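Flokia's new EP, first impressions?

fuzzpedal_633
Played it front to back twice before breakfast and I'm hooked!
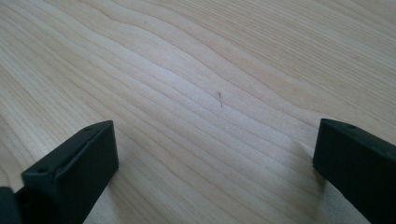
The opener, Fomholm, has this huge lurching bass line, then the drums drop out for two bars and it all comes crashing back — so good.

tapehiss
Opener's great. The ballad drags, though. Could lose a minute easily.

fuzzpedal_633
No way, that slow build is my favorite part! The harmonies at the end, come on.

Clirker
With tapehiss on the ballad, sorry. Nwosu is the one for me, all cowbell and shouting. They played it in March to around 300 people and the floor was bouncing.

tapehiss
Ok yes, Nwosu rips. Is the vinyl out yet?

Clirker
Preorder's up, 35 bucks with the lyric book.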